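Folding and Storing Shirts: Your Questions, My Answers

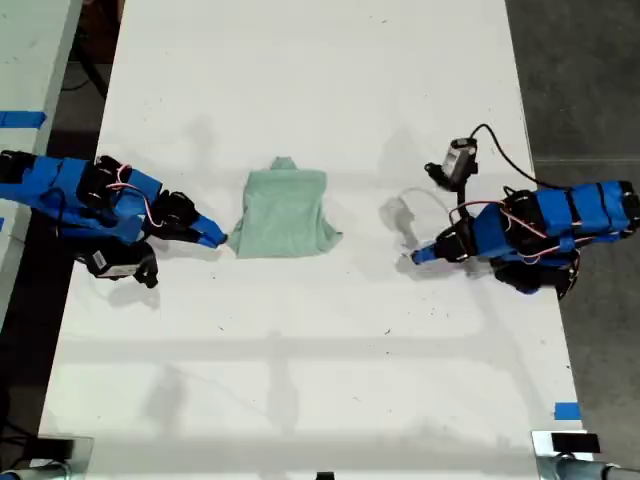 Mint-green shirt on the white table.

I get a lot of the same questions through the contact form, so I've gathered them up on one page (last updated 13 July 2020). If yours isn't covered, write to me and I'll add it when I get a minute. My answers are for ordinary shirts in an ordinary house, by the way. I don't do suits and I won't touch silk.

Do I really need a table to fold on?

You can fold on a bed, and I did for years. The trouble is that a mattress gives, so when you smooth a sleeve flat the whole shirt moves with your hand. A hard surface lets you press the air out and get an edge that stays put. A kitchen table is great, and so is a countertop or the top of a chest freezer (mine has seen plenty of laundry!).

Does the table have to be white?

No, it's just what I like. Pale shirts are a little harder to see against it, I admit, but dark lint shows up right away and so does any grit I'd otherwise press into a clean collar. Mine has scuffs on it that don't come off anymore and I've stopped trying.

How do you fold a basic shirt?

Lay it face down and smooth it from the middle out to the sides. Bring one side in toward the center, sleeve and all, and lay the sleeve straight down along the body. Same on the other side. Now you have a long strip. Fold the bottom up to the middle, then once more to just under the collar, and flip the whole thing over.

For a drawer where shirts stand on edge, fold that strip in thirds instead. You want a block that stays up when you let go of it. If it flops over, it's usually too long and needs one more fold.

My bottom corner always fans out. What am I doing wrong?

Probably nothing terrible! A lot of shirts are cut wider at the hem than at the chest, so when you fold the sides in by the same amount all the way down, the extra cloth at the bottom has to go somewhere. Fold the sides in at a slight angle, a bit more at the hem than at the shoulder, and check that the strip is the same width top and bottom before you start folding it up. If a corner still sticks out, tuck it under and move on with your day.

Should the collar stick out or get tucked in?

Out, for me. A collar that's been folded under for a month comes out with a crease that needs the iron, and the shirt looks slept in. Leave it at the top edge with nothing heavy on it. In a tall stack I turn every other shirt around so the collars don't all pile up on one side and make the stack lean.

Is it okay to leave shirts bunched up until later?

Depends on how much later. An hour in the basket is fine. Overnight you'll get wrinkles in cotton, and by the weekend you may as well wash it again. If I can't fold right away I at least lay the shirts flat on top of one another over the back of a chair. It takes a minute and it saves most of the ironing.

How do I get wrinkles out without ironing?

I hang the shirt in the bathroom while somebody showers, then pull it gently at the side seams and the hem while the cloth is still a bit damp. Or put it in the dryer with a damp washcloth for 15 minutes and take it out as soon as it stops. Don't leave it sitting in there, or you're right back where you started.

How should I look after pastel shirts?

Wash them with other pale things, cool, inside out. The soft greens and yellows are the ones that go dingy fastest in my house, mostly from being thrown in with jeans. Go easy on the detergent too. I was using far too much until Lorraine Naylor wrote in to say that her stiff, grayish T-shirts came back to life once she cut hers in half. I tried it and she was right. Thank you, Lorraine!

Keep them out of direct sun if you store them on open shelves. You can end up with one faded stripe exactly where the fold was, and I have a pale blue shirt that proves it.

How many shirts can I put in a stack?

I wouldn't go over 20 in any one pile, and that's for thin T-shirts on a deep shelf. For anything with a collar I go much lower. The real test is whether you can get at the bottom shirt without wrecking the rest. If you can't, you'll only ever wear the top 3, and I've been there.

Fold or hang?

T-shirts, polos and anything knitted get folded, because a hanger will stretch the shoulders into little points. Woven button-ups get hung if there's room. If there isn't, fold them with every other button done up so the front stays straight.

Do folding boards work?

They do, and they're nice if you like every shirt to be exactly the same size. Kerstin Dreßler, who shared a laundry room with me in my apartment days, cut one out of a cardboard box and it lasted her ages. I used it for a while and then went back to my hands. With small shirts the board was wider than the shirt, which got silly.

How long does it take to fold a full basket?

My usual basket is 40 pieces and I allow myself one podcast. I sort first (all the shirts together, then towels, then socks last) and that speeds things up more than any clever technique. Switching back and forth between a shirt and a sock and a pillowcase is what makes it drag.

Can kids help?

Sure! Start them on washcloths, then T-shirts. Show them the sides-in step slowly a couple of times and then leave them to it. Please don't refold in front of them. I did that back in May and lost my best helper for two weeks.

What about packing shirts for a trip?

I roll the T-shirts and fold the ones with collars, laying those on top so nothing presses on them. Stuff the rolls along the edges of the suitcase where it curves. Unpack the collared ones first when you get there, and hang them up even if it's only for one night.

Where can I send a question?

Use the contact form at the bottom of the page. I read everything, usually on the weekend, and it helps if you tell me what kind of fabric the shirt is.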